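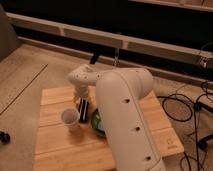
Arm over the board, cup and striped piece both standing.

Ticket: arm faults out during cup transfer, gripper position drifts
Status: open, workaround found
Cell: Tendby

Okay, this one has been a great little puzzle and I think we're most of the way there, so I'm writing it all down while it's fresh.

The task is simple. The arm comes down over the plank board, picks up a piece, moves it next to the cup, lets go and goes back to the start. It ran fine all through March. Then it began stopping halfway down with a position error - always on the way down, never on the way up. The log shows the gripper encoder jumping by 2700 counts between two readings, and the controller does the right thing and freezes the arm. Full marks to the safety stop, it has caught every single one.

What I tried, in order:

Re-homed all joints. No change.

Swapped the wrist cable for the spare from the Kallio cell. No change, and the spare is back in its drawer.

Dropped the descent speed from 800 to 500 in the Clotier config. The fault went away for a whole afternoon! I was thrilled. It came back at 6:40 pm with the same jump.

Ran the same path with nothing to grip. It faulted on the 4th pass, so the load isn't the cause.

Then I started looking at the wrist angle at each stop, and they all land in the same narrow band. That was the fun part. If I take the path in from the other side, so the wrist never turns through that band, it just runs and runs.
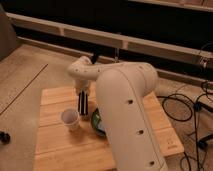

Flasgate asked whether the gripper had been opened up after the last firmware update, as the offset table gets wiped if you skip the save step, and a blank table can look exactly like a bad encoder.

Great question, and no, I hadn't checked! The table is there and the values look sane, so I'm ruling that out, but I've added it to the startup list. My money is now on the encoder ring itself, dirty or chipped over that one stretch.

Next steps: leave the other-side path in place, keep speed at 500, keep hands off the board until the arm is parked and the stop button is in. Pull the wrist cover and look at the ring. If it's only dirt, clean it, put the old path back and run it overnight at 800. If it's chipped we need a new one, and I'll attach the part request here.

I'll post the encoder plots as soon as I have them. The jump is so clean you could draw it with a ruler.

3 comments | 0 shares
Back to top | Contact support | © Tendby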